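Why Do Plastic Bins Have Ribs and Rims?

Look around any classroom, garage or bedroom and you will probably find a plastic bin. People keep blocks in them, and sports gear, and tools, and winter hats. A bin looks like a very simple thing, a box with no lid. But each part of its shape has a job, and the people who design bins spend a long time getting those parts right.

We will look at how a bin is made, why it is shaped the way it is, and how to pack one so it is easy to use.

How a bin is made

Most hard plastic bins start out as small pellets. The pellets are about the size of a grain of rice. A machine heats them until they melt into a thick, sticky goo. Color is mixed in at this stage, so the color goes all the way through the plastic. If you scratch a bin that was made this way, the scratch does not show a different color underneath, the way it does on something painted.

Next, the hot plastic is pushed into a mold. A mold is a heavy metal form with a gap inside it, and the gap is exactly the shape of the bin. You can think of it as two bowls, one inside the other, with a narrow space between them. The plastic fills the space. Then the mold is cooled, the plastic goes hard, and the two halves come apart. Out comes a bin.

This is called injection molding. The Kragh factory in the town of Ollarholm makes bins this way. One mold there can turn out 982 bins in a day. Workers check the first 4 bins of each batch by hand before the rest are made. They look for thin spots and for bubbles, and they press on the walls to see how much they bend.

The rim

Run your finger along the top edge of a bin. It is usually thicker than the walls. Often it folds outward, like the brim of a hat turned down.

The rim does two jobs. First, it gives you something to hold. A thin, sharp edge would hurt your fingers if the bin was heavy. Second, it keeps the top of the bin from bending. A box with an open top is weak around the opening. Try this with a paper cup. Squeeze it in the middle and then squeeze it at the rolled edge at the top. The rolled edge is harder to squash.

The ribs

Ribs are raised lines in the plastic. Some bins have them running up and down, and others have them running from side to side.

A flat sheet of plastic bends easily. If you fold it or add ridges, it gets much stiffer, even though you have added very little plastic. You can test this at home:

Take a sheet of paper and lay it across a gap between two books.
Put a coin in the middle. The paper sags.
Now fold the paper back and forth like a fan and lay it across the same gap, with the folds running from one book to the other.
Put the coin on top again.

The folded paper can hold up the coin, and probably several more. Ribs on a bin work in much the same way. They let the maker use thinner walls, so the bin is lighter to carry and costs less to make.

The corners

The corners of a bin are usually rounded. Hot plastic flows around a curve more smoothly than it flows into a sharp point. A rounded corner is also less likely to crack when the bin is dropped, and it is easier to wipe clean, as dust and crumbs do not get stuck in it.

What goes in, and what goes across

Small things sit on the bottom of a bin. Long things are harder to store. A tool with a long handle may be longer than the bin, so it cannot lie flat inside. It ends up leaning across at a slant, from one side to the other. A slanted line across a rectangle is called a diagonal, and the longest straight line you can draw on a rectangle goes from one corner to the opposite corner. That is why people often turn a long object to the diagonal when they want to fit it in.

A yellow bin on a gray tile floor is easy to spot, and so is a tool with a black-and-yellow grip and a metal shaft laid across it.
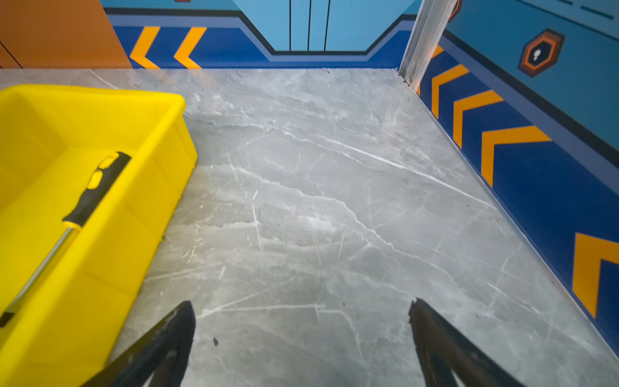 Why bright colors?

Bins come in every color, but bright ones are very common. Our eyes pick out bright yellow quickly, especially against gray or brown. That helps in a place where people walk around, because you are less likely to trip on something you have noticed.

Colors can also be used as labels. At the Bovon tool library, people can borrow tools and bring them back later. The library owns 3466 tools, and every one of them goes back to a bin of a certain color. Garden tools go in green bins, cleaning tools in blue and painting tools in red. Even a child who cannot read yet can put a tool away in the right place.

How to pack a bin

Put the heaviest things in first, on the bottom and near the middle. If all the weight is at one end, the bin will tip when you lift it.

Fill the gaps with small, soft things such as gloves or rags.

Lay long tools in last, so you do not have to lift them out to reach everything else. If one end sticks out past the side, set the bin down where people will not walk into it.

Keep sharp things out, or ask an adult to cover the sharp part first.

Do not fill a bin so full that you cannot lift it. If you have to lean backward when you pick it up, it is too heavy. Take some things out and make two trips.

How long does a bin last?

A hard plastic bin can last for many years indoors. Sunlight is the thing that wears it out fastest. Over time the light makes the plastic fade and turn brittle, which means it cracks instead of bending. One bin model, the Zikesex, was tested by lifting it and setting it down 1000 times with a full load inside. The handles held, but a second bin that had spent the summer outside cracked near the rim.

When a bin does crack, check the bottom for a small triangle with a number in it. The number tells you which kind of plastic it is. Your town's recycling center can tell you which numbers it takes.

Words to know

Brittle: likely to crack instead of bend.
Diagonal: a straight line going from one corner of a shape to another corner that is not next to it.
Mold: a form that gives melted material its shape.
Pellet: a small, hard piece of plastic, ready to be melted.
Rib: a raised line that makes a flat part stiffer.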